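Ticket: gripper width reads closed on soft items, policy lets go early
Opened by: Gervasio Bustos
Assigned: Agustina Bravo
Opened: 3/15/25
Project: Jisevura, soft goods into basket
Status: see bottom

**Problem**

Trained policy goes to the plush, closes, starts the lift, then opens again before it's anywhere near the basket. Does it on the green fuzzy one nearly every run. Rigid items from the same training set are fine. 298 demos in the set, all handheld, same pair of grippers.

First thought was bad calibration on the left side. Second thought was the labels. Writing both down as I go, sorry for the mess.

**What I expected**

Width trace in the demos drops once, stays low through the carry, comes back up over the basket. One clean valley per pick.

**What I got**

On soft items the trace drops, then flutters. Little bumps all through the hold. The segmenter (the Semeniuk script, default settings) calls each bump a release. So one pick gets chopped into three or four "picks" and the action labels have opens in the middle of the carry. Policy learns that. Of course it does.

**Setup for repro**

- light wood table, olive basket on the left side, plush to the right of it
- two handheld grippers, both cabled, marker plates on top
- wrist cams on both, head cam on operator
- recorder: Amico, stock config exept frame rate at 30
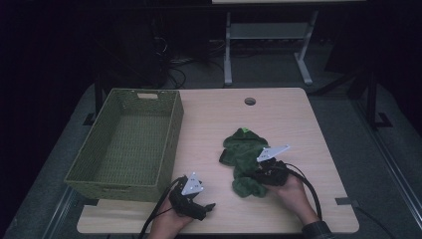
**Is the marker tracking dropping out when the hands get close together, and could that be the whole bug?**

Tracking only feeds the pose stream. Width comes off the encoder in each gripper, so a tracking dropout would show as a jump in pose with the width left alone. Checked the pose stream for the worst demos and it's smooth right through the flutter. Not the cause.

**Log**

*Step 1. Encoder zero.* Closed both grippers on nothing, held, re-zeroed. Left and right agree. Ran it again after a warm-up. Same.

*Step 2. Swap sides.* Put left unit in right hand and the other way round. Flutter stays with the object and doesn't care which unit. So it isn't one bad encoder.

*Step 3. Cable wiggle.* Shook both cables while holding a hard block. Flat line. Shook them with the plush in the jaws, flutter, but that's me moving the plush.

*Step 4. Squeeze test.* Held the plush and changed how hard I pulled the trigger, just by hand. Trace follows my finger. With a rigid block you can squeeze harder and nothing moves, the block stops you. Fur and stuffing don't stop you. Every small change in finger pressure ends up in the width.

That's the thing I think. Width is a fine stand-in for "holding it" on hard objects and a bad one on soft ones.

*Step 5. Compare to wrist view.* Pulled wrist cam stills at grasps to see what a real hold looks like next to the numbers.

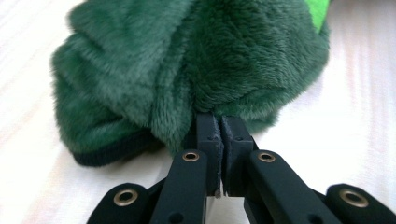
*Wrist cam, fold of fur pinched between the jaws. Pads nearly touching.*

So a good grasp on this thing reads nearly the same as an empty close. The segmenter has a min width for "object present" and this is under it. Two failures then, pointing in opposite directions:

1. real hold reads as empty, pick never gets counted
2. small squeeze changes cross the threshold, pick gets counted a bunch of times

Depends on how big a fold the operator grabbed. Explains why the bad demos looked random to me.

*Step 6. Lower the threshold.* Tried it. Fixed some of the plush demos, broke the thin rigid items. Put it back.

*Step 7. Smoothing.* Median filter over 6 samples. Takes out the fast bumps, leaves the slow ones. Wider window starts smearing the actual release, you see the label open late and the policy drags stuff over the basket rim. Keeping the 6, not going wider.

*Step 8. Ask Agustina.*

> **Agustina Bravo:** don't segment on width alone. On Costex we had the same thing with towels. Use width to propose, then check against the wrist image. If the cloth right in front of the pads moves with the gripper over the next stretch of frames it's held, if it slides out of view it isn't. Cheap optical flow is enough, no need to train anything.

> **Gervasio:** what about when hand is standing still

> **Agustina:** then you don't know, so keep the previous state. Don't let it flip on no evidence.

Wrote that up as a second pass after the median filter. Crop is a box just above the pads, flow inside the box compared to gripper velocity from the pose stream. State can only go held -> open if width rises AND the flow disagrees with the motion. Maybe 80 lines, most of it reading files.

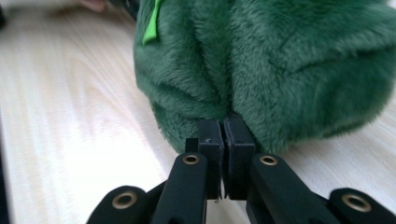
Crop placement took longer than the code. First box was too tall and picked up table, and the table always slides when the gripper moves, so the check voted "open" on perfectly good holds. Moved the box down so it sits right on the bit of fur over the pads, where the pile is pushed into a dimple. Much better signal. Also had to keep the box narrow on the left, because on grasps near the side of the plush there's a whole strip of bare wood over there and that's the same problem again. Didn't use the lime green piece as a feature. Tempting, it tracks great, but it's on one toy and I'd be fitting to that toy.

*Step 9. Rerun on full set.* Soft item demos now come out as one pick per pick, the ones I scrubbed through by eye anyway. Rigid items unchanged from the old labels, diffed them. A few leftovers where the operator regrasped on purpose, those SHOULD be two and they are.

*Step 10. Retrain.* Same config, same seed, only labels changed. Early release on the green plush is mostly gone. Still see it now and then when the policy comes in high and gets just the tips of the fur. I don't think thats labels, that's a bad grasp, and the fur really does pull out.

**Notes for whoever picks this up**

- don't touch the presence threshold, see step 6
- box coordinates are per gripper, the two cams aren't mounted quite the same. They're in the config now, not in the script
- if you change frame rate the median window has to change with it, it's in samples not seconds. Should fix that
- old labels are kept in the same folder with `_width` on the end. Don't train on those by mistake, I did once already

**Open**

- [ ] window in seconds
- [ ] same check on the dark items, fur or not. Flow gets weak when there's no texture and I haven't tried one
- [ ] high approach failures, new ticket
- [x] labels regenerated
- [x] Agustina to review second pass

> **Agustina:** reviewed, fine by me. Line that holds previous state needs a comment or someone will delete it. Rename the function too, `check2` is not a name.

> **Gervasio:** done, both. Leaving this open till the dark items are in.

Status: fix merged, ticket open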